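How Water Gets to Your Faucet
Bincombe Museum of Town Life – Young Visitors' Pages
Reviewed by Emmanuel Rweyemamu, Education Office

Water falls on the hills as rain or snow. Some of it soaks into the ground, and some of it runs downhill in small streams. Near Bincombe, those streams join to form the Clilum River, and the river fills the lake from which the town takes its water. A lake that stores water for people is called a reservoir. 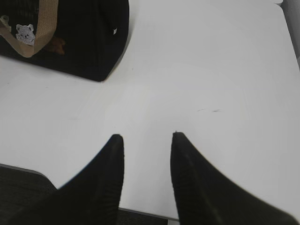
Water from the reservoir is not yet safe to drink. It carries bits of leaf, grains of soil, and living things called germs, which are too small to see. The water is first sent through a large pipe to the treatment plant on Aron Road. Screens at the entrance catch sticks and leaves.

Next, workers add a substance that makes the tiny bits of dirt stick together in clumps. The clumps are called floc. Floc is heavier than water, so it sinks slowly to the bottom of a wide tank. This step takes 4 hours at the Bincombe plant.

The clearer water on top then passes down through layers of sand and gravel – this is called filtering. Finally, a small amount of chlorine is added to kill germs.
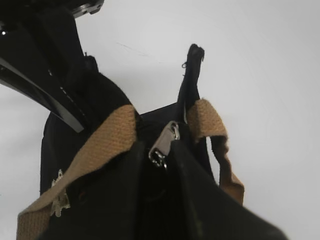

Why does tap water sometimes smell like a swimming pool?
Both contain chlorine. Tap water has much less of it than a pool does, and the smell usually fades if the water stands in an open pitcher for a while.

Clean water is pumped uphill to a water tower. The tower is tall for a reason. Water is heavy, and its weight pushes down on the water in the pipes below. This push is called pressure. When you open a faucet, pressure moves the water out. 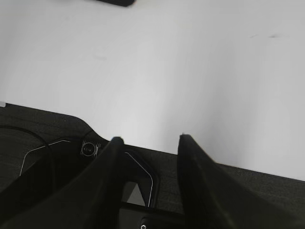
Pipes under the street are called mains. The mains in Bincombe serve 3930 homes. A thinner pipe leads from the main to each house, passing through a meter that records how much water is used.

Words to know
Reservoir – a lake that stores water
Floc – clumps of dirt that sink
Main – a large pipe under the street

Page last updated Jun 26, 2019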